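Claredance arm: workspace limit fault in the oven task

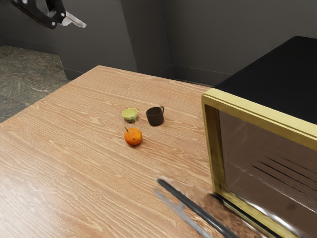 Words: Deming Xue | Simulation notes, Clamdale newsletter | April 2021

Users running the tabletop oven task in Claredance should read this item before their next batch. A fault in the workspace check lets the gripper travel past the far end of the table without raising a stop. The render is from the task in question, with the gripper out over the floor and the cup, mug and orange on the wood.

The fault was logged by Qiuyue Shi during a set of 1000 runs. In 80 of them the gripper left the permitted volume at least once. None of the 80 was marked as a failure, and the run summary listed all of them as normal.

The cause is a mismatch between two files. The safety volume is defined in the room's coordinates and the table is defined in its own. When the January update allowed the table to be rotated, the volume stayed where it was. On a table set at an angle, one corner of the volume now hangs over the floor, and the opposite corner of the tabletop is not covered at all. The check itself works as written. It is testing against the wrong box.

There is a second effect, and it matters more to anyone moving plans across to hardware. The height limit uses the same volume. Over the uncovered corner the arm has no lower bound, so the planner will accept a path that goes through the tabletop. In simulation the contact solver pushes the gripper back out and the run carries on. A real arm would press into the table until the joint torque limit tripped.

Until the fix is out, please do the following:

Set the table rotation to zero, or turn on the Prineo boundary check, which reads the table pose at the start of each run.
Do not send any path planned with version 2 to the Tang arm. Paths from the earlier version are not affected.
Re-score stored runs with the boundary script in the tools folder. A batch of 100 takes a few minutes on a desktop machine.

The patch ties the volume to the table and adds a stop when the fingers leave it. It is now in review. The oven door hinge limits are stored separately and were checked by Qiuyue with no errors found. Reports of similar behaviour in other tasks should go to the simulation list with the run log and the table pose attached.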